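Configurable App Templates for Small Device Vendors: Project Report

2. Method

Biltton, our test vendor, sells a plug-in humidity sensor and had no phone app of its own. We built one from shared modules (pairing, account, schedule, alerts) and kept all vendor settings in a single configuration file. The first build, Suvow, came to 1232 lines of vendor-specific code. Most of that was pairing logic, which should have been in the shared layer from the start.

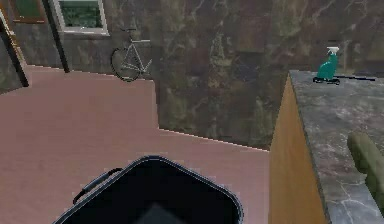

Miroslava Dmytriv objected at the June review that a line count says little about effort, and that one badly documented setting can cost a vendor more time than a page of code. We accepted the point and added a setup task to the evaluation.

3. Setup task

Participants received the configuration file, a two-page guide and a blank build. They had to change the color theme, rename the alerts and add a second sensor. Seven people took part and five finished within the 80-minute limit. The other two stopped at the second sensor — the file expects a room identifier before a device identifier, and the guide gave them in reverse order.

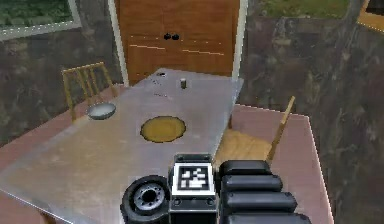 Room identifiers were revised for the second build, Chala. Each device is now attached to a named surface or fixture inside a room, so that two sensors in one room can be told apart in the alert text. A long gray table with a wooden cabinet at its far end would be entered as two fixtures under one room, each with its own label. The label is free text. Duplicate labels are rejected when the file is loaded.

4. Limitations

Pairing was tested on one radio type only. The alert module assumes a constant network connection and drops messages when the phone is offline.
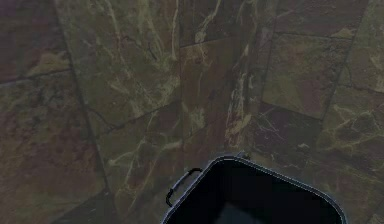

A local queue would fix this, but it has to be written for each phone platform and was left out of Chala. It is planned for Stara, together with a corrected guide and a repeat of the setup task with new participants.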